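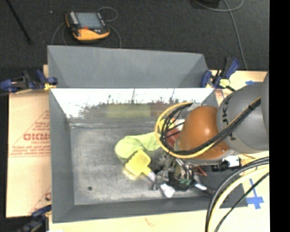
Gladys Rivadeneyra wants to know how long a sourdough starter can sit in the fridge before she owes it an apology. Hers was last fed in July and has a layer of gray liquid on top.

Cristian Huanca
Pour off the liquid, keep a spoonful, feed it flour and water twice a day. Mine came back on day four – smelled like nail polish until then. If you see pink or orange streaks, throw it out.

Maritza Huamán
Just buy yeast.

Chaimae Morsy
What Cristian said, but use rye for the first couple of feedings. And don't save all the discard "for crackers." I had 942 grams of it once and made crackers zero times.

Last updated: July, 142 views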